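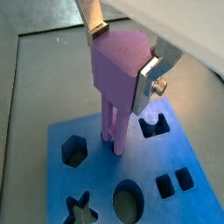

Figure 2. Purple block held between the gripper fingers over the blue sorting board.

Print | E-mail this article
Home > Papers > Methods > Results

4. Does the home build hold up?

Builders of low-cost arms like to report success on sorting toys, and we doubt those reports mean much. Our arm was put together on a shared bench at Arkcombe, with the Frota controller and the wiring done by Sang Hồ. In 1000 trials on the blue board (Figure 2), 900 were logged as a success by the software. Pawlak went back over the logs and did not trust that number. The program counts a success when the fingers open over the right hole — it never checks where the block ends up.

The block in Figure 2 has two legs, and the grip is on the body above them. A small tilt at the fingers grows larger at the leg tips. Two makers on the Grirkon list told us a stiffer wrist would fix this. They gave no data, and we have not seen any since March. Until the check is rewritten, we would not compare our score with anyone else's.

Shares: 4 | Comments: 2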